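Chapter 7
Selecting a Two-Arm Workstation: The Tabletop Garment Kit

Learning outcomes

After studying this chapter, the reader should be able to:
state what a supplier normally includes in a two-arm garment kit, and what is left to the purchaser;
distinguish between the overview camera and the wrist camera, and explain the use made of each;
read a supplier's performance statement critically;
draw up a simple acceptance trial for a workstation of this type.

7.1 Introduction

In Chapter 6 we considered machines that handle cloth in a known state: flat sheets on a conveyor, cut panels in a stack, towels fed to a folder by an operator. Equipment of that kind is sold on its rate of output, and a purchaser who knows the size and weight of the article can predict with fair confidence how the machine will behave. Finished garments are a harder case. A shirt or a pair of jeans reaches the table in whatever shape it was dropped, and the machine must find an edge before any folding can begin.

Until recently, equipment for this work was built to order. It is now possible to buy a small workstation as a kit, with two light arms, a pair of grippers, cameras and control software, delivered together and intended to be fitted to a table which the purchaser already owns. The present chapter takes one such product, the Cutotholm kit supplied by Inden, and follows it from the quotation to the end of an acceptance trial held at the Provano training workshop. The aim is to show how an offer of this sort should be examined. Readers whose own supplier uses different terms will find the equivalents in Table 7.2.

7.2 What the kit contains

The quotation studied here was for 3,860 pounds, excluding delivery and excluding the table. For this sum the purchaser receives two arms on a common base, two grippers, an overview camera, a camera for each wrist, a control unit and a licence for the Monti software. Clothing for practice is not supplied. The workshop used its own, and mixed thin and heavy articles on purpose, as a trial carried out on one type of fabric says little about any other.
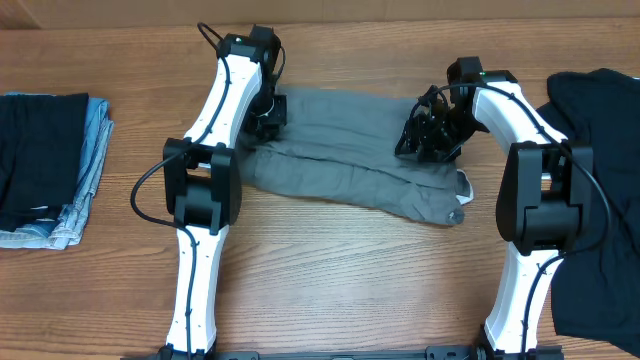 Two arms are one too many for a table that size, and a buyer with a single good arm and a clamp could do most of the same folding for a good deal less money. This objection was received in writing from Provano during the review of the draft chapter, and it deserves a proper answer. A clamp holds one point firmly and is cheap to replace. It cannot, however, move its grip when the cloth has been turned, and each change of hold must then be made by the single arm or by a person. Where the articles are small and alike, the objection is sound and the cheaper arrangement should be costed. Where they vary, the second arm is usually worth its price. Purchasers are advised to ask for both quotations.

The common base also deserves attention. When two arms are mounted separately, the distance between them must be measured and entered in the software, and measured again if either is disturbed. With a shared base this distance is fixed at the factory. The purchaser has still to decide how far from the front of the table the base should stand, and the Inden handbook is brief on the matter. We recommend marking out the reach of both arms on the table surface before anything is bolted down.

7.3 The two views

The overview camera looks across the whole working area. Its picture is used to decide which article to handle next and where each arm should approach. It is of less help once the grippers are near the cloth, when the arms themselves may hide the part that matters. At that stage the software gives greater weight to the wrist cameras.

A wrist camera sees a small area at short range. Seams, hems and the edges of individual layers can be told apart in a way that the overview seldom allows. On heavy articles such as denim this is of real value, for the raised stitching offers a guide to the direction in which the cloth lies.

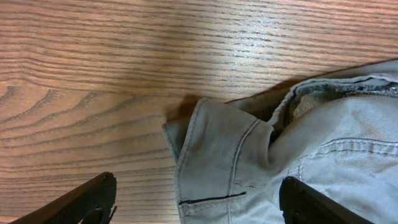
Against this must be set the narrowness of the view. An operator who is shown only the wrist picture will often be unable to say which part of the garment is in front of the gripper, and the software is subject to the same limitation. Suppliers sometimes demonstrate one view alone. A purchaser should ask to see both, at the same moment, on the same article.

Lighting is a further point. A varnished or polished table can return bright patches to the camera, and a pale garment may be difficult to separate from them. The remedy is generally inexpensive: a matt cover, or a lamp moved to one side. It should be settled before the trial begins, and the position of every lamp recorded.

7.4 Reading the performance statement

The Inden data sheet offers a life of "over 800 hours" for the gripper fingers. No fabric is named, and no definition of wear is given. A statement in this form is not false, but neither can it be tested. The purchaser should request three additions in writing: the material handled, the closing force used, and the condition in which a finger is considered to be worn out.

The same care is needed with rates of success. A supplier may count a fold as complete when the arms return to rest, whatever the state of the cloth. The workshop used a stricter rule, under which the article had to lie within a marked outline with no sleeve, leg or hem outside it.

7.5 The acceptance trial

The trial agreed with Inden consisted of 300 attempts, spread over several sessions and divided between light and heavy articles. Each attempt began with a garment dropped from a fixed height. Of these attempts, 122 were made on denim, and they are reported separately in Section 7.6 together with the record sheets.

Before turning to the results, readers should complete the following preparation.

Activity 7.1
Obtain a data sheet for any two-arm kit at present on sale. Underline each figure that is given without its conditions. For each, write the question you would put to the supplier.

Activity 7.2
Drop a pair of jeans on a table. Working with finger and thumb of each hand only, and keeping to one grip at a time, bring it to a flat fold. Note every change of hold, and mark those which could have been made by a clamp.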